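# Oil marks and dull rings on a marble worktop, is it possible to repair at home?

Posted by **Paweena Ruangrit** in Home & Kitchen, Wed 31 October

Good evening to all. We have moved in October to a flat in Bostside and the kitchen has a marble worktop, brown with a lot of white veins. I never had marble before and I am afraid I have treated it like the old plastic one.
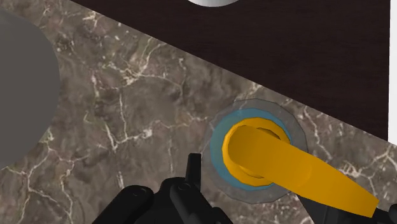
Tove Brynjólfsdóttir asked me under my first post, which I had put in the wrong section, whether the marks are darker than the stone or lighter than the stone, and whether I can feel them with a fingernail. It is a good point and I should have written it from the beginning. So I try again.

I have two kinds of marks. The first kind is darker. It is beside the cooker, where I keep the bottle of oil, and it has the shape of the bottom of the bottle. I cannot feel it with the nail. It has been there for 8 days and does not become smaller when I wash it.

The second kind is lighter and without shine. There are 5 of them near the sink, all from the same evening when we had guests and somebody was cutting limes directly on the stone. When I look from the side against the window I see them well, from above almost not. With the nail I feel perhaps a small roughness, but I am not certain.

What I have tried until now:

- warm water with washing-up liquid (no change)
- a spray from the supermarket for limescale, only on one ring, and this ring is now worse
- baking soda with water, left for one hour, on the oil mark (a little better when it was damp, the same again in the morning)

The previous owner left a tin of paste called Jallden in the cupboard under the sink. The label is half gone and I can read the name but not the instructions. Is it for marble? I also got a price from a company, Drorkent, for polishing the complete worktop. They want 274 pounds and it takes one day. My husband says we should first ask people who have lived with such a stone, and I agree with him for once.

Please write in simple words what I should do and in which order. I also want to know if I must seal it, and how often. Thank you in advance.

---

**Tove Brynjólfsdóttir**

Thank you for writing again, now it is much easier to answer. You have two different problems and they need two different treatments, so please do not use the same product on both.

The dark mark is a stain. The oil has gone into the stone and it must be pulled out. The light marks are etching. The acid from the limes has eaten a very thin layer of the surface, so there is nothing to pull out and nothing to wash away. The limescale spray is also an acid, and for this reason your ring became worse. Please put this spray in the bathroom cupboard, and read the label also there before you use it near any stone.

**For the oil mark**

You were on the correct way with the baking soda, but one hour is too short.

1. Clean the place with washing-up liquid and let it dry completely, best overnight.
2. Mix baking soda with a little water until it is like thick yoghurt. It must not run.
3. Put it on the mark, as thick as your little finger, and go a bit over the edge of the mark on all sides.
4. Cover with kitchen film and close the sides with tape. Make a few small holes with a needle.
5. Leave it for one day. Then take the film off and leave the paste until it is dry and hard.
6. Remove it with a plastic scraper or an old bank card. Wipe with plain water and dry with a cloth.

Wait another day before you judge. A damp stone always looks darker and you will think that it has failed. It is normal to repeat it. I had an oil mark from a salad bowl and it needed four times, and between the third and fourth time I had already given up and put a fruit basket over it.

If after several times it is still there, some people use acetone on a white cotton pad. It helps with fat, but you must open the window and have no flame in the kitchen, and first try in a corner behind the kettle or similar.

**For the light marks**

If you feel almost nothing with the nail, you can try a polishing powder for marble. It is sold in small quantities in shops for tiles. You use it with water and a damp felt pad and you rub in small circles, a minute or two, then wipe and look. Do it first in a hidden place. This works only if your worktop is polished. If it is honed (this means matt), the powder will make a shiny spot and then you have a new problem in the opposite direction.

The ring which got the limescale spray may be too deep for this. I would do the other ones first and decide about that one at the end.

**Sealing**

Do a test with water. Put a spoonful of water on the stone, wait ten minutes and wipe it. If the place has become darker, the stone is drinking and it should be sealed. If not, leave it. Do not seal before the oil is out, because you will close the oil inside. And please know that the sealer helps against oil and coffee but it does not stop lime, vinegar or wine from making dull marks. Many people are disappointed by this because the shop did not explain it.

I do not know the Jallden paste. Without the instructions I would not put it on the stone.

---

**Rungrueang**

just get it polished and stop worrying. 274 is fair if it includes sealing, ask them. or put a big chopping board over it like everyone else does

also lemon juice and salt takes out stains, my mum did it for years

---

**Tove Brynjólfsdóttir**

Sorry, I must write again because of the last reply. Please no lemon and no salt on marble. It is good on a wooden board and perhaps this is what was meant. On marble, the lemon will do the same as your limes, and the salt will scratch.

But I agree about the question to the company. I would ask Drorkent three things before you pay: is the sealer included, do they grind the complete surface or only the damaged places, and what do they do with the dust. With me they had to hang plastic in the doorway and I was still finding white powder on the plates a week later. If they can repair only the part near the sink, the price should be lower. A neighbour of mine paid 70 for a small area, but it was a different company and some years ago, so do not take it as a promise.

---

**Paweena Ruangrit**

Thank you both. I did the water test this evening in two places. Near the sink the stone became darker and near the wall it did not, so I suppose it was sealed once and it has gone away where the people wash and wipe the most.

The baking soda is now on the oil mark with the film over it. My husband was told not to touch it and not to put his keys there. The limes have now their own board.

I telephoned Drorkent also. The sealer is included, the plastic for the door is not, I must buy it myself. They can do only the sink side but they will tell the price after they have seen it, and they can come next week on any morning. I will try the powder on one light mark before that, if the tile shop has it, and I will write here how it went.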